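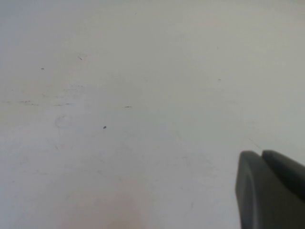
Skustside Community Workshop
Minutes of the August meeting, held Thursday evening in the back room

Present: Hamish Mudgway (chair), Ruby-Lee McKinnon (minutes), Brodie Treloar, Saoirse Hegarty, Wiremu Pirihi
Apologies: none received

Hamish opened the meeting at 6 and thanked everyone for coming out in such miserable rain, and Saoirse in particular for the ginger loaf, which was very much enjoyed and did slow down the first item a little.

1. Last month's minutes
Read and accepted, with one correction. It was Wiremu and not Brodie who offered to fix the gate latch. Brodie said he was happy to keep the credit.

2. Table surfaces
This took up most of the evening. Ruby-Lee said she loves how bright the pale tops make the room, but they do show every little thing - a crumb, a smudge, the faintest line that might be pencil or might be a scuff. Brodie felt a work table ought to look worked on and that we could all spend our lives wiping. Saoirse agreed up to a point, but reminded us that the paper-cutting group needs a clean surface and has had marks come through on the backs of finished cards.

After a good long talk it was agreed that each group will wipe down before as well as after, using a damp cloth first and a drop of dish soap if that doesn't do it. No scouring pads please. Wiremu will try a soft eraser on the thin streaks, in a corner first, and let us know how he gets on.

Hamish had a price from Dunstan for table covers at $22 each. It was felt we should see how the wiping goes before spending anything. Carried over to next month.

3. Cloths and supplies
Saoirse will buy a pack of 20 cloths and take the used ones home to wash. Many thanks to her. Brodie asked for a second hook by the sink and Wiremu has one in his shed.

4. Visit from the Rotmont group
They would like to come for a morning and bring up to 8 people. Everyone was delighted. Ruby-Lee to write back and ask about dates, and whether they need parking near the door.

5. Any other business
The blue umbrella is still on the coat rack.

Actions
Ruby-Lee: write to Rotmont
Saoirse: cloths
Wiremu: eraser test, hook, gate latch
Hamish: ask Dunstan how long the price holds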